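Subject: Re: [ruralhealth-policy] Scope of practice bill, supervision ratios

Ilari Aaltonen wrote:

> I read the draft over the weekend and I still don't see why
> the ratio section is in there. If a nurse practitioner has
> 2000 hours of supervised practice, what does a cap on how many
> a physician can sign for get us? Also, does anyone know if the
> Ekik clinic would be exempt? They are the only primary care
> in that end of the county.

Ilari,

The ratio section came over from the old law. Nobody drafted it fresh. When the bill was rewritten in April they kept the whole supervision chapter and changed the hours, so you now have two rules that were never meant to sit together. The hours rule says a nurse practitioner can work under a written agreement after 2000 hours. The ratio rule says one physician can hold no more than four of those agreements at a time.

In a city this does not matter much. In our area there are three physicians willing to sign, and one of them is close to retiring.

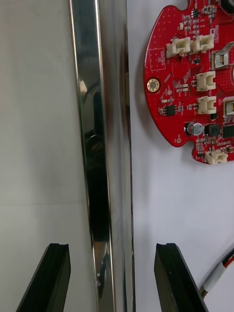
On Ekik, my reading is that they would not be exempt. The exemption in section 6 covers clinics that are owned by a hospital district. Ekik is leased from the district but run by its own board. I called the bill sponsor's office and the staff person agreed with me that the wording says "owned," and said she would ask whether that was intended. I have not heard back.

The other thing to look at is the fee. An agreement would have to be filed with the state board at $200 each, and again any time the supervising physician changes. Feller has had to change physicians twice in the past year. Under the draft they would have paid for every agreement both times, with a late charge of $100 if the new one was not in within the deadline. That comes out of the same budget as the front desk.

I also went through the written comments on the board's site. There are 173 of them. Most are form letters from one side or the other. The one from Partanen is worth your time. They list the days they had to close because the physician of record was on leave and the backup already had four agreements. It is two pages and very specific, and I think we should do the same for our clinics instead of sending another general letter.

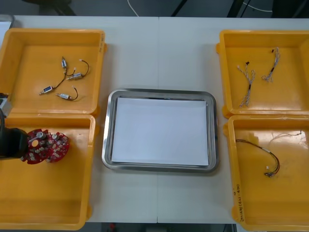

Four yellow bins and a steel tray on the white tables.

What I would propose for our letter:

Ask them to strike the ratio for anyone past the hours requirement.
Change "owned" to "owned or leased" in section 6.
One filing fee per clinic per year, however many agreements.

If the Treteo people want to sign on too, they should send me their changes by Friday noon. I can put the draft together that afternoon. Please reply to the list and not just to me, as I missed two messages last time that went to my old address.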